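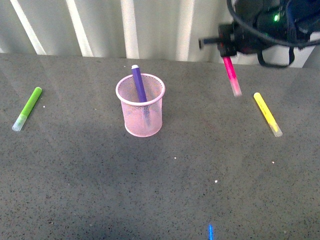

Budgeting for a bench arm

Price the whole job before you price the arm. Raelene Te Moana planned hers at $2,628, and the gripper and mount took $1,393 of it. Spares and cabling came out of the rest. Keep $100 aside for postage and small parts.

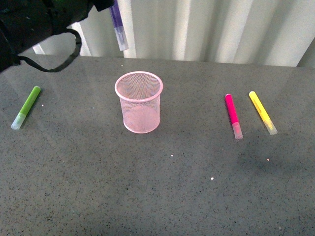 Test pieces should be the cheapest line on the list. Buy things you can replace at any corner shop, and get them in different colours so your notes are easy to follow. Capped markers and a pink mesh cup will do for pick-and-place work, and a grey speckled benchtop is fine under them. Leave clear space in front of the cup.

Ask the seller what the gripper weighs, as it comes off the arm's lifting limit. Get the warranty terms in writing and allow 8 weeks for delivery.

Related tips
Grerkby clamps: which size to buy
Storing cables in a small workshop
Bavivico bench lamps compared
Second-hand tools: what to check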